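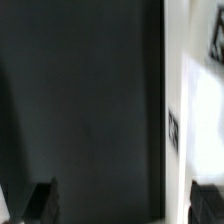
Magnetic paint for a kids' room or office wall. Did this twice now, first time was a mess, second time came out good, so writing it down before I forget. The primer is the magnetic part. It's a thick dark coat with iron dust in it and your color goes on top. If you like dark you can leave it close to that, a charcoal gray with a tiny bit of blue-green in it, matte, next to off-white, looks sharp to me. One warning on flat dark colors, a thin scratch shows on them, even a faint one across the middle. Light colors hide more but need more coats. Pick now, not at the store.

Last updated: November

Search this site Go

What you need

Magnetic primer (I used Anari, the quart). Topcoat, any latex wall paint. Short nap roller, foam is no good here, it drags. Painters tape. Drop cloth, a real one. Stir stick, and a drill mixer if you can borrow one. 220 grit paper. A level. Rags.

Total for me was $394 but that was the whole long wall plus a ladder I needed anyway. A small section is way less.

Step 1. Mark the area

Level line top and bottom, tape outside the line. Press the tape down hard with a putty knife. I skipped this the first time and got bleed all down one side, had to repaint the trim.

Step 2. Clean and sand

Wipe the wall, let it dry, light sand, wipe again. Fill nail holes now. The primer is gritty enough already, it wont hide anything.

Step 3. Stir. Then stir more

The iron sinks. Opens like thin gray soup with a brick at the bottom. Get the stick all the way down and scrape. Five minutes with the drill, longer by hand. Stir again every time you fill the tray, and again in the tray. If your magnets don't hold later this is most likely why.

Pour small amounts. The heavy stuff settles in the tray while you are rolling and then

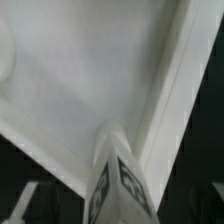 you're putting up mostly liquid for the first few feet and mostly iron for the last. Half a tray at a time, max. Scrape the corners of the tray back in.

Step 4. Three coats, no cheating

Can says 2. Do 3. Wait till it's dry to the touch between coats, overnight is better if it's cold in there. Roll the first up and down, second side to side, third up and down. Sand very lightly between, just knock off the grit. Wear a mask, teh dust is nasty.

Test with a magnet after coat 3. Weak spots get one more pass. 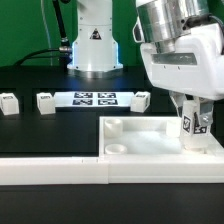 Step 5. Topcoat

Two thin coats. Thick paint puts distance between the magnet and the iron and you lose grip fast. Dark over dark might only need one. White over the primer is a pain, plan on extra.

Pull the tape while the last coat is still a little wet, slow, at an angle.

Step 6. Wait, then magnets

Give it a few days. Use strong ones, the little flat disc kind. Fridge souvenir magnets mostly slide down. Felt dot on the back if you care about marks. And keep the small strong ones away from little kids, up high or skip them.

Trouble

Bumpy finish: not enough sanding between coats. Rusty specks: water based topcoat over a thin spot, touch up with an oil primer and repaint. Tape pulled paint off: waited too long, score the edge with a knife next time.

Questions to me, Henryk Bielecka, slow to answer in November, sorry.

Get new how-tos by email. Enter your address Sign up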